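Brosent Ploltby Market Stand
Set-up guide
Section 4: Filling the bins

Your stand is up and standing level, and now comes the fun part! An empty produce stand is a nice piece of furniture, but once the vegetables go in it turns into a shop, and everyone who walks past will want to pick something up. Take your time over this section. The stand looks best when the bins are filled one at a time, back to front, and you can always tip everything out and start over.

Before you begin

Check that you have finished Section 3 and that all the screws along the side panels are tight. You will need:

- the assembled stand, with the bins in place
- your vegetables (the Lebrun assortment, or your own)
- a dry, soft cloth
- an open bit of floor beside the stand for sorting

Two people make this quicker, with one sorting and one filling, but it is an easy job for one.

CAUTION: Never move the stand with the bins full. The round pieces roll over the front lips very easily, and the weight shifts forward when you tilt it. Empty the bins first and lift from the frame, not from the bin edges.

4.1 Preparing the bins

1. Wipe each bin with the dry cloth. Get into the back corners, where sawdust from the packing likes to sit.
2. Run your hand along the front lip of each bin. If you feel a rough spot, smooth it with fine sandpaper, working with the grain, and wipe again.
3. Check that the feet are all touching the floor. On carpet, press down gently at each corner and let the pile settle, then check once more.
4. Stand where your customers will stand and have a look. If you can't see into the back of a bin from there, now is the moment to turn the stand a little.

NOTE: If you use Brilance wood polish on the stand, let it dry overnight before you fill it. Polish that is still tacky picks up color from the darker vegetables and is a nuisance to get off again.

4.2 Sorting the vegetables

1. Open the bags and tip the contents out on the floor, one kind at a time.
2. Take off all the plastic. The beans are the ones to watch – bits of wrapping hide in the middle of the tangle.
3. Put the kinds in separate piles. Potatoes and sweet potatoes go in different piles, even if you mean to put them in neighboring bins later.
4. Set aside anything with a leaf or a stem attached. These are your show pieces and they go in last.

4.3 Filling

Each bin can hold one kind or two. With two, put the first in the back half and the second in the front half. We love a strong contrast here: orange carrots in front of dark green peppers, or red tomatoes in front of purple sweet potatoes. Two greens can work together as well if the shapes or shades are different enough, as with bumpy pale cucumbers behind slim dark ones.

1. Start with the heavy, knobby shapes. Sweet potatoes pack together well and make a good solid bank at the back of a bin.
2. Lay the cucumbers on a slant, all pointing the same way. It looks generous and they stay where you put them.
3. Heap the round pieces loosely. Small yellow potatoes look good in a pile with a bit of bare wood showing beside them, so there's no need to spread them thin.
4. Fill the tomato bin in loose rows. Turn one or two so that the green star on top faces the customer.
5. Shake the beans out and let them drop in a tangle. Pull a few strands over the lip. Please do this, it makes the whole stand!
6. Finish with the leafy pieces. Carrot tops should point in all directions, as though somebody has just had a rummage.
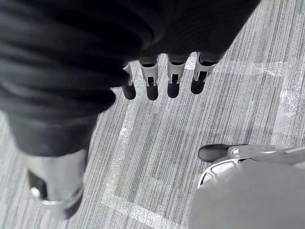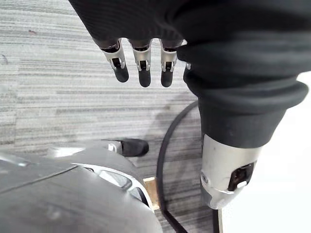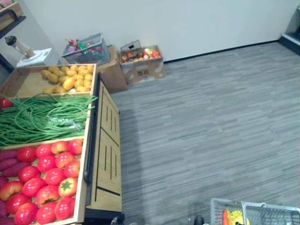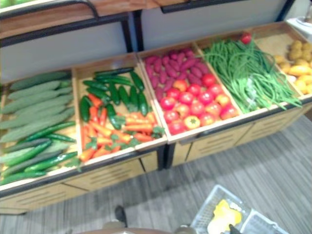 Step back when the last bin is full and leave it alone for a minute. Most people want to keep straightening at this point, and a very straight stand starts to look like a parts drawer. A stray tomato or a pepper that has wandered in with the carrots does no harm.

4.4 The upper shelf

The shelf above the bins is for light things. Price cards, a small basket, paper bags and a toy scale all sit well up there. Keep the weight on it low, and keep tall items toward the middle where the frame supports them.

CAUTION: Do not let children hang from the metal rail or pull themselves up by it. It is there as an edging and will not hold a person.

1. Put the price cards out first, each above its own bin, and check that they can be read from the front.
2. Place the basket or scale next. If you are using the stand with young children, keep the scale down on a table where they can reach it without stretching.
3. Leave one end of the shelf free. Players need somewhere to put down the thing they have just bought while they hunt for their money.

4.5 Playing shop

There is no wrong way to do this, but a few habits will keep the game going longer.

Give each player a short written or drawn list. Four items is plenty for a first round, and six is good once they know where everything is. A list with "something long and green" on it starts wonderful arguments between the bean people and the cucumber people.

Swap the shopkeeper often. Being the shopkeeper is the best job and it never feels like a long enough turn, so agree on the length before you open.

Try a restocking round. Empty two bins onto the floor, mix the contents up and have the players put it all back by kind. Potatoes against sweet potatoes is easy by color, so for older children ask for it with eyes closed, by feel. The bumpy cucumbers are a gift for this game.

4.6 Tidying at the end of the day

1. Look under the stand first. Tomatoes roll, and they always roll to the back.
2. Return strays to their own bins.
3. Lift the beans that are hanging over the lip and lay them back inside. Left hanging, they catch on sleeves and bring their neighbors down with them.
4. Push loose leaves back onto their stems. If a leaf keeps coming off, put it in the spares bag until you have time for a dab of glue.
5. Wipe the front lips of the bins. That is where all the hands go.

NOTE: Wash the vegetables in lukewarm water with a drop of dish soap and dry them fully on a towel before they go back. Wash the beans in a mesh bag or you will be untangling them until September.

4.7 If something isn't right

Round pieces keep falling out of the front. The bin is too full, or the floor slopes. Take a layer out, then check the feet as in 4.1.

The back of a bin looks empty. Move the pile back and leave the gap at the front. A pile that starts high and comes down toward the lip always looks fuller.

Two neighboring bins blur into one. The colors are too close. Swap one of them with the tomatoes.

The upper shelf wobbles. Take everything off it, go back to Section 3 and tighten the screws where the frame posts meet the shelf. Fill the shelf again only when it holds steady under your hand.

Spare leaves, stems and single vegetables can be ordered with the form at the back of this guide. Write the name of the vegetable and the color, and for cucumbers please say whether you need bumpy or smooth.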